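**Tuesday, 5 p.m.**

The quarterly luncheon for the Sorkier and Mallet offices took place today in the second-floor meeting room. Attendance was recorded at 60 at the door. Catering had been ordered for 70, in accordance with the standing arrangement, and the surplus was accepted by the Starent staff on the floor below.

Service began at noon. The Flavum delivery arrived with the hot dishes complete and the bread short by one case. The kitchen supplied crackers in its place, and no complaint was received. The yellow rice was finished before the second sitting had been seated, and I have entered a request that the quantity be raised for the next luncheon. The bean salad was again left largely untouched. It has now been ordered on three occasions without success and should be withdrawn from the menu.

Two matters concerning the room require attention. The window blind nearest the door does not lower fully, and several guests on that side asked to be moved. The side table also rocks when weight is placed on its left end. Building services has been informed of both, and I was given no date for the repair.

Clearing commenced at 2 p.m. The procedure adopted in October was followed: trays remain on the table until the plates have been dealt with, used tissues are gathered as they are found, and plates are scraped before they are stacked. The last of these steps was neglected at the previous luncheon, and the kitchen returned a stack with rice pressed between the plates. I therefore asked that each plate be looked at on its eating side before being set down with the others.
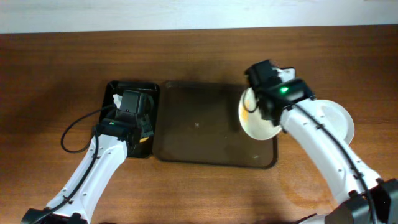
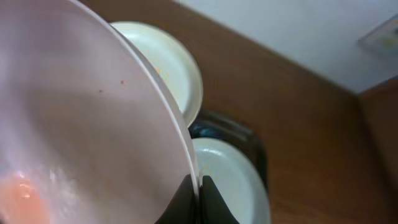

Plates with food marks on them, tray still on the table.

The question of paper or china for future luncheons was raised again over the clearing. Paper shortens the afternoon considerably. China is preferred by the Mallet office, whose guests are usually seated, and the kitchen has stated that it can wash the full number by the end of the day if the plates reach it before 3 p.m. My own view is that the two should not be mixed at one sitting – they do not stack together, and the sorting costs more time than the washing. I will put this in writing to both offices before the next order is placed.

The serving spoons were counted at the close. Five went up and five came back, an improvement on last time. The tablecloths have been sent to the laundry, with a note regarding the coffee mark on the longest of them.

Outstanding for tomorrow: confirm the credit for the missing case of bread, return the borrowed urn to Starent, and obtain a key for the upper cupboard, where the spare trays are at present locked away. The room was handed back at 4:15 p.m.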